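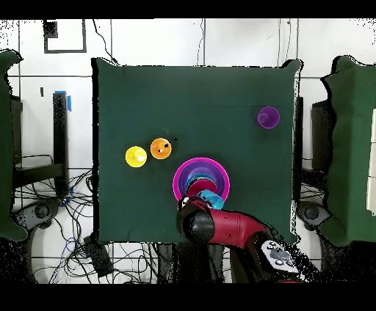

Plastic cups on a table with a dark green cloth, some of them nested.

Nesting (tableware)
By the Traltedia kitchen desk, June

Nesting means storing one cup, bowl or pot inside another to save room. I've been writing up household words for Traltedia for 13 years, and I'm still fond of this one (my own cupboard is a mess, mind you).

The trick is taper. A cup that's wider at the rim than at the base will slide into its twin and stop partway down. Too little taper and the two jam together, and then you're standing at the sink twisting and muttering! Makers often add a small ledge inside to keep a gap for air.

Graded sets work differently: each piece is a size smaller than the last, so the whole family packs into the biggest one. The old Wirkwood mixing bowls came in sets of 7, and my aunt's set still had all but one when I got it. Ernel sold a camping version with folding handles, which I never liked much.

Stuck cups? Put cold water in the inner one, stand the outer one in warm water, wait a bit and pull gently.

Related articles
Taper
Mixing bowl
Čierny enamelware
Picnic basket

Traltedia uses cookies to remember your settings. Accept | Manage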